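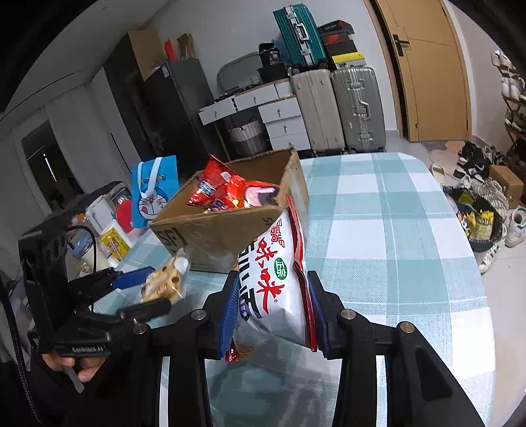

1/ Erdale's margin problem is in the warehouse

Home Business Food Threads
2 min read

Gregor Gunn · 29 Oct 2018

Erdale's annual accounts are out. Sales flat, gross margin steady, distribution cost up again. The new management blames fuel. I don't think fuel explains it.

2/ The range went from 205 lines to 2,885 after the Malinowski purchase. Most of the added lines are slow sellers, picked singly and packed by hand.

3/ Compare Rimine. It runs 1,228 lines from one site and drops anything that fails to sell in 10 weeks. Buyers complain. Freight cost per order still fell.

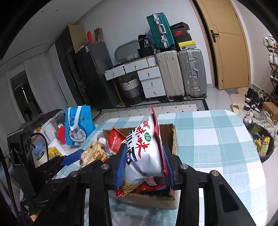 4/ Carriers charge Erdale by volume – weight hardly matters for snacks. A large bag stood nearly upright in an open carton, its top corner pointing up, sets the height of the whole parcel. Lay it flat and you need a wider base. Either way the customer's order carries the cost of the space.

5/ Reken, the depot Erdale kept open, has two carton sizes. I would add a third before touching the fleet.

6/ Next figures to watch: orders per shift and volume per order. Neither was in the accounts. I have asked for both.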